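Arm goes limp mid-grasp in sim, then slams the table

badwood72
Posted 10/12/2020
Love this sim, I've been up way too late with it! But my arm has a nasty habit. It gets over an object, closes, and every so often all the joints drop at once and the gripper punches through the table. 8 failures in 70 runs last night. The start of a try looks fine:

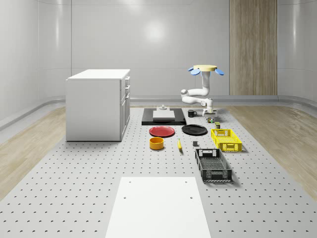 Gripper open over the small box, next to the black mug

Any ideas?

ryu_arm
Ooh, fun one. I'd bet on contact forces blowing up. Cut your time step in half and see.

hinham27
Disagree with Ryu. Limp joints smell like a controller timeout to me. Check the log for a missed command right before the drop.

ryu_arm
Could be, but a timeout won't push a gripper through a table!

hinham27
It will if the table collision is thin. Please fix that before you run this on a real arm.

badwood72
Hinham wins round one, there's a missed command before every single drop! Thicker table going in tonight, and I'll try the smaller step too.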